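Drandotari Felt Desk Mat, 90 cm – Four Stars, Grudgingly
Posted 27 October 2025

I did not want a desk mat. I had a desk, and the desk had a top, and I had always understood the top to be the part you put things on. Then I bought a pale wood desk from Gestedwood and put a coffee mug on it in the first week, and now there is a ring on it that no product sold by Gestedwood will remove. I have tried three of them. They smell nice.

So, the mat. It comes rolled in a cardboard tube and has no interest in leaving that shape. The leaflet says to lay it flat overnight. Mine took 9 days, with a dictionary on each corner, and the left front edge still lifts a little when the heating comes on.

Once down, it's good. The felt is thick enough that typing got quieter, and the mouse runs on it fine as long as you brush off the crumbs. You will be brushing off crumbs. Felt holds on to toast like it's been asked to look after it. A lint roller works, a vacuum works better, and the damp cloth the leaflet suggests just moves everything to the middle.

I had the Steseo cork one before this, for about a month of March, and sent it back. It shed. I kept finding brown specks in my sleeves and once in a sandwich. The Steseo did lie flat straight out of the box, I'll give it that, and it costs $32, while the Drandotari costs a good bit more for what is, let's face it, a rectangle.

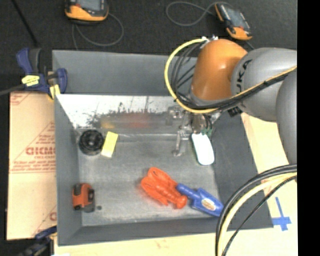
Color is the other thing. The "charcoal" is a true dark gray and hides coffee very well, as I can now report. The "oat" shows everything, going by the reviews, of which there were 800 when I looked, most of them from people who bought oat.

Vasylenko makes a leather version that I visited in a shop and stroked for a while. It was lovely. I put it back.

One star off for the curl. I'd buy it again, though I would buy it before the mug and not after. If your desk is less than 90 cm wide, measure first – it can be trimmed with scissors, but the cut edge goes fuzzy and you'll spend your phone calls picking at it.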